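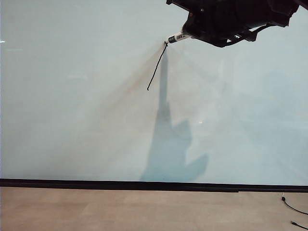 Nestunico Opens Its Doors to Anyone with a Marker and Something to Say

Nestunico, the neighborhood workshop and meeting space run by Temico, is delighted to announce the opening of its new Whiteboard Room this November, and everyone who has ever run out of paper in the middle of a good idea is warmly invited to come and see it.

The room has been fitted with 5 large whiteboards, plenty of black markers, and enough open floor for people to step back and look at what they have drawn. It covers 540 square feet on the ground floor, just past the coat rack, and it can be booked by study groups, small businesses, knitting circles planning next year's patterns, families working out who is cooking what for the holidays, and really anyone else who thinks better standing up.

"I grew up in a house where the shopping list was on the wall and my father's garden plans were right next to it, and I suppose I have never gotten over that," said Drita Golob, who manages Nestunico. "You put down one wobbly line, somebody else adds to it, and before you know it the two of you are talking about something you would never have brought up sitting across a desk."

The boards were supplied and hung by Nerkow, a family firm that also looked after the lighting. Installer Stojan Gashi spent a good while walking back and forth with a lamp to find the angle that gave the least glare, and visitors who have squinted at a shiny board in a school or an office will, we hope, be grateful to him.

Bookings are for 2 hours at a time, and longer sessions can be arranged if the room is free. Markers and erasers are included. We do ask that guests use only the dry-erase markers kept in the room, put the caps back on until they click, and wipe the boards clean before leaving (do take a picture of your work first!). Children are very welcome with an adult, and there are step stools for the shorter artists among us.

Opening evening begins at 6 p.m. with tea, coffee, and a beginner's drawing session led by Yolanda Miranda, who promises that no talent is needed. The first 500 visitors to the new room will each receive a free black marker to take home.

To book the room or arrange a visit, please ask for Lumturie Lazarević at the Nestunico front desk.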